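Bedroom safety walk-through, Trornen guest house, Plutville
Sheet 3, main bedroom
Date: 17/01/2016

I do these sheets once before the season and again in August, and I always leave the bedroom till after the kitchen so I get to finish on something soft. Marks are OK, FIX or WATCH, and my ramblings come after.

Smoke alarm, test button: OK
Loud as ever! Battery swapped anyway and the old one is in the recycling tub.

Clear walking route, door to bed: OK
Wide enough for a suitcase, even one of those enormous ones people bring for two nights.

Bedding clear of the floor: WATCH
The gray runner is long and it hangs over at the near corner. I like how it looks, but hanging fabric right where you step round the bed in the dark is just the sort of thing I'd catch a toe on. Pull it up toward the window side when making the bed.

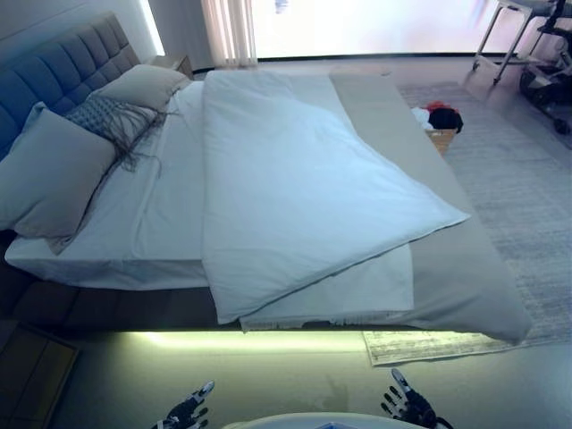 Runner over the near corner, small rug under it

Small rug, light with the worn white pattern: FIX
It has no grip underneath and slides if you so much as look at it. I've ordered a pad from Stirkulau (item 421, the thin one, because the thick one curls). Until it comes, roll the rug up and put it in the closet.

Large gray rug: OK
Lies flat. I walked all over it in socks, very scientific, and it didn't budge.

Light strip under the bed: OK
I love this thing, it's a lovely warm glow and saves you groping for the lamp. Left it on through the whole visit and felt along the base afterward, no hot spots. Keep bedding from trailing down in front of it, please, and no storing bags under there.

Cords and outlets: FIX
Cover plate by the door is loose. One screw, 5 minutes, I just didn't have the right screwdriver on me. Pylypenko Electric can do it when they come for the boiler switch.

Headboard and bed base: OK
Gave the headboard a good shove and nothing rattled. Base is steady too.

Pillows and loose covers: WATCH
Long fringe on the knitted-looking piece by the pillows. Pretty, but I'd move it to a chair if the guests have a baby with them. Duvet goes lengthwise as usual, and mind it doesn't slip off at the foot. 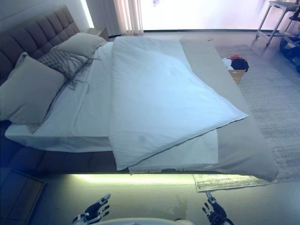 Duvet folded lengthwise, fringe by the pillows

Window latch and stay: OK
A bit stiff, wants a drop of oil.

Room temperature: OK
74 on the wall dial, too toasty for me but guests seem to like it. Turned it down on my way out.

Still open: rug pad, cover plate, oil for the latch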